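Flullow Bimanual Handling Project
Progress report to the Plarnov Fund, period ending May
Submitted by Bernadette Ó Dubhghaill, Vemisthorpe Laboratory

Summary

Work in this period centered on the second objective in the grant agreement, learning two-arm handling tasks from recorded demonstrations. Data collection is complete. Training is under way, and first results are reported below. Spending remains within the approved budget.

Data collection

The team recorded 800 demonstrations by teleoperation. Of these, 52 were removed during review for dropped objects or gaps in the joint data. The remainder were divided by object set before training so that no set used for testing appears in the training data.

Operators changed the starting position of the objects between recordings. Last year's report noted that the earlier policy depended too heavily on fixed positions, and the Mihăilă review asked that this be corrected.

Results to date

The current policy completed 89 percent of single-arm grasps on the test sets. Tasks that require both arms to hold an object at the same time remain weaker. Most failures occur when the two grippers approach the same item from opposite sides and one arm waits too long for the other.

Thin wire items are the hardest class. The depth estimate is poor along the wires, and the policy sometimes closes the gripper beside its target. Work with the wire rack continues on the brown mat, with an object held in each gripper.

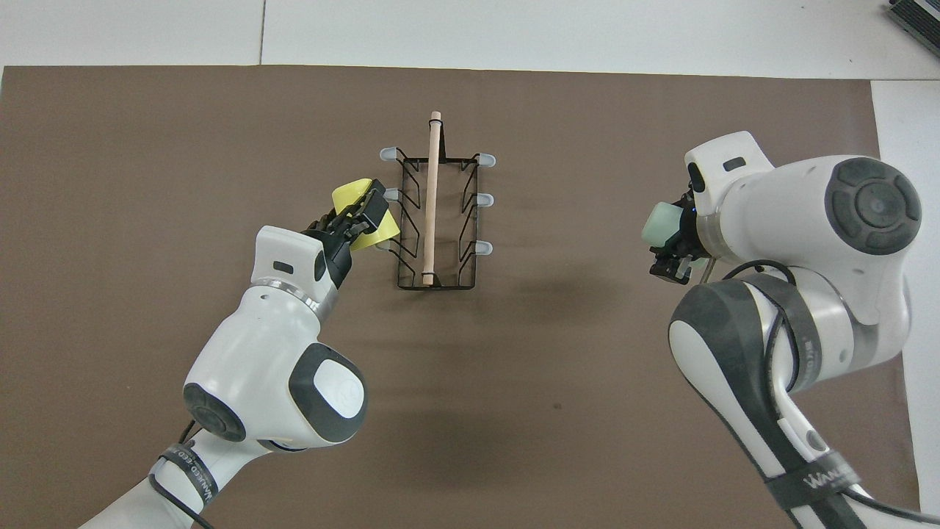 Plans for the next period

The team will retrain with a shorter action window and compare 3 versions of the timing signal shared between the arms. A written protocol for the wire rack tasks will be sent to the Fund before testing begins. No change to the end date is requested.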